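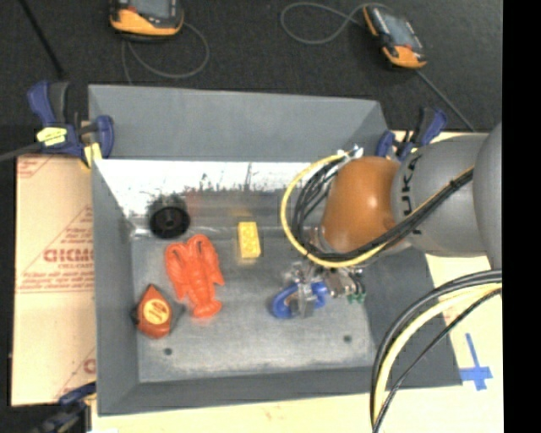

Open day, cell 2, talk by Chalerm Somboon. Start with the task: mixed picking from a metal bin, one arm, no fixed part positions. Visitors will ask why the parts are so different. Point to the toy lobster and the small yellow block, then say the Wonel planner gets no model of either. Mention glare from the shiny strip at the back of the bin.

Next, figures. 3,000 picks logged in January, 4,000 planned. Pause for questions.

Then the live run, 5 minutes. Keep visitors behind the line. Hand over to Mulcahy for grip force.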